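Stallgemeinschaft Lei
Protokoll der Herbstversammlung der Einsteller

Ort: Reiterstübchen, Anlage Lei
Beginn: 19.30 Uhr
Ende: 21.50 Uhr
Leitung: Shaohua Shi
Protokoll: Kaiwen Song
Anwesend: siehe Liste am Schwarzen Brett, 11 Stimmberechtigte

TOP 1 Begrüßung und Tagesordnung

Shaohua Shi eröffnet die Versammlung um 19.35 Uhr. Die Einladung ist fristgerecht verschickt worden. Der Punkt »Beleuchtung Reitplatz« wird auf Antrag von der Tagesordnung genommen und im Frühjahr behandelt. Die geänderte Tagesordnung wird ohne Gegenstimme angenommen.

TOP 2 Protokoll der letzten Versammlung

Zum Protokoll vom Frühjahr gibt es eine Korrektur: Unter TOP 4 muss es »Südkoppel« heißen, nicht »Ostkoppel«. Mit dieser Änderung wird es genehmigt.

TOP 3 Kotproben und Entwurmung

Kaiwen Song berichtet über das erste Jahr mit selektiver Entwurmung. Beprobt wurden alle Pferde, die dauerhaft auf der Anlage stehen, bei den Jungpferden in kürzeren Abständen. Behandelt wurden nur Tiere, deren Befund über dem mit der Praxis vereinbarten Wert lag. Bei den Pensionspferden aus dem alten Stall kamen die Proben zweimal unvollständig im Labor an, weil die Becher nicht beschriftet waren.

In der Aussprache wird gefragt, wie mit Neuzugängen verfahren wird. Bisher gab es dazu keine schriftliche Regel. Mehrere Einsteller sprechen sich für eine feste Quarantänezeit aus, andere halten das bei der jetzigen Boxenzahl für nicht machbar. Nach längerer Diskussion wird folgender Vorschlag zur Abstimmung gestellt:

Neue Pferde kommen erst auf die Gemeinschaftskoppel, wenn ein Laborbefund und – falls nötig – der Nachweis der Behandlung vorliegt. Bis dahin stehen sie im Paddock hinter der Longierhalle. Die Kosten der Untersuchung trägt der Einsteller.

Abstimmung: 9 dafür, 1 dagegen, 1 Enthaltung. Der Vorschlag ist angenommen und gilt ab sofort.

Die Becher werden künftig mit Namen des Pferdes, Boxennummer und Datum ausgegeben. Abgabe ist im Kühlschrank in der Futterkammer, unteres Fach. Das obere Fach bleibt für Medikamente frei.

TOP 4 Weidepflege

Die Südkoppel ist seit September gesperrt und wird erst im Mai wieder geöffnet. Die Nachsaat ist gut aufgelaufen, am Tor fehlt allerdings ein größeres Stück, dort muss nachgearbeitet werden. Auf der Nordkoppel wurde im Sommer Jakobskreuzkraut gefunden und ausgestochen. Shaohua Shi bittet darum, jeden weiteren Fund sofort zu melden und die Pflanzen auf keinen Fall auf dem Misthaufen zu entsorgen.

Das Abäppeln klappt an den Werktagen, an den Wochenenden nur teilweise. Der Dienstplan wird deshalb um eine zweite Schicht am Sonntag ergänzt. Wer seinen Dienst nicht antreten kann, sucht selbst Ersatz und trägt den Tausch im Plan ein. Ein Antrag, nicht geleistete Dienste in Rechnung zu stellen, wird mit 4 zu 7 Stimmen abgelehnt.

Für den Weidezaun an der Straße liegt ein Angebot der Firma Trarnon vor. Es umfasst 800 Meter Litze, die Isolatoren und ein neues Weidezaungerät. Die vorhandenen Pfosten sollen weiterverwendet werden, 80 davon sind zu ersetzen und im Angebot nicht enthalten. Ein Vergleichsangebot steht noch aus. Die Versammlung ist mit der Erneuerung grundsätzlich einverstanden und überlässt die Auswahl der Stallleitung.

TOP 5 Heu

Der erste Schnitt ist vollständig eingelagert. Beim zweiten Schnitt gab es wegen des Wetters Abstriche, einige Ballen wurden reklamiert und vom Lieferanten getauscht. Die Heuanalyse hängt in der Futterkammer aus. Der Zuckergehalt liegt höher als im Vorjahr. Einsteller mit rehegefährdeten Pferden sollen sich bei Kaiwen Song melden, wenn sie das Heu wässern lassen möchten. Die Wanne und der Ablauf neben der Waschbox können dafür genutzt werden, bei Frost nicht.

Diskutiert wird außerdem, ob engmaschigere Netze angeschafft werden. Zwei Pferde haben mit den jetzigen Netzen Probleme, eines davon ist beschlagen und bereits einmal hängen geblieben. Netze dürfen bis auf Weiteres nur noch so hoch aufgehängt werden, dass sie auch leer nicht unter Brusthöhe reichen.

TOP 6 Rücklage und Anschaffungen

Aus der Rücklage werden 1.000 Euro für die Reparatur der Tränken im alten Stall freigegeben. Einstimmig angenommen. Die Begleitheizung der Leitung wird gleichzeitig geprüft. Der Termin mit dem Installateur steht noch nicht fest, er wird über die Stallgruppe bekannt gegeben.

Der Kauf eines zweiten Hoftracs wird nicht weiterverfolgt.

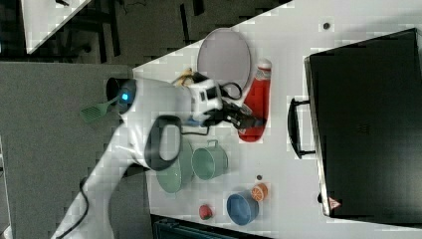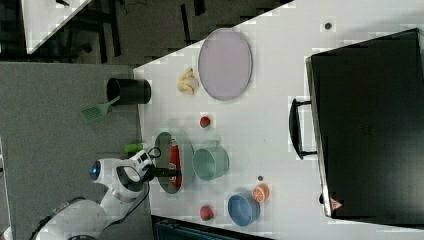

TOP 7 Verschiedenes

Das Pony Movo steht ab November im Offenstall. Die Box 6 wird damit frei, Interessenten melden sich bei Shaohua Shi. Es gilt die Reihenfolge der Warteliste.

Die Sattelkammer bleibt nach 21 Uhr abgeschlossen. Schlüssel gibt es gegen Unterschrift. Zwei Trensen und eine dunkelblaue Abschwitzdecke liegen seit dem Sommer im Fundkorb und werden Ende des Monats weggegeben.

Der Hufschmied kommt künftig im Abstand von sieben Wochen. Wer einen Platz braucht, trägt sich bis zum Freitag davor in die Liste ein. Pferde müssen mit trockenen, sauberen Beinen bereitstehen.

Aus der Runde kommt der Wunsch nach einem gemeinsamen Ausritt nach Flallville im Frühjahr. Kaiwen Song klärt, ob der Weg am Bach nach den Forstarbeiten wieder frei ist.

Die nächste Versammlung findet im März statt. Anträge bitte schriftlich bis zwei Wochen vorher.

Für das Protokoll: Kaiwen Song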